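## 9. Setting up sales tax filing in Vestorero

Complete this section before you post the first invoice of a new filing period. You need an administrator login and the tax registration number for each location.

1. Open **Settings > Tax > Locations** and select **Add location**.
2. Enter the registration number exactly as it appears on the permit, including leading zeros.
3. Choose a filing frequency: monthly, quarterly, or annual. The frequency is assigned by the tax agency and must match the notice you received.
4. Under **Rate source**, select **Nesus table**. Manual rates are allowed, but they don't update when a rate changes.
5. Select **Save**. The location status changes to *Pending*.

**Note:** A location stays in *Pending* until a rate has been loaded. The rate table refreshes daily at 3:00 a.m. To load it sooner, select **Refresh now**. 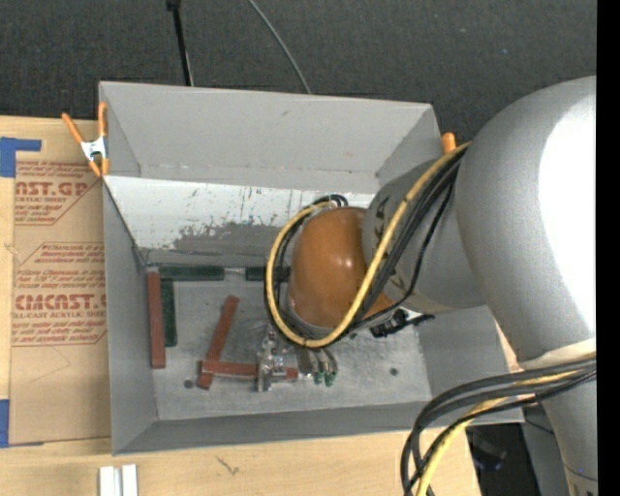 *Robot arm with yellow cable over a gray bin*

### 9.1 Entering an opening balance

If tax was collected before the switch to Vestorero, enter it as an opening balance.

1. Go to **Tax > Balances** and select the location.
2. Type the amount collected but not yet paid. Use whole dollars only - enter 3,857, without a dollar sign or cents.
3. Attach the last return filed from the old system.
4. Select **Post**.

**Caution:** A posted opening balance can't be edited. To correct it, post a reversing entry with code 71, then enter the balance again.

### 9.2 Exempt customers

1. Open the customer record and select **Exemptions**.
2. Upload the signed certificate and enter its expiration date.
3. Select each location where the exemption applies.

When a certificate expires, tax is added to new invoices for that customer. Invoices already posted are left as they are. Records imported from Kaewsai carry no expiration date - enter one by hand before the first invoice.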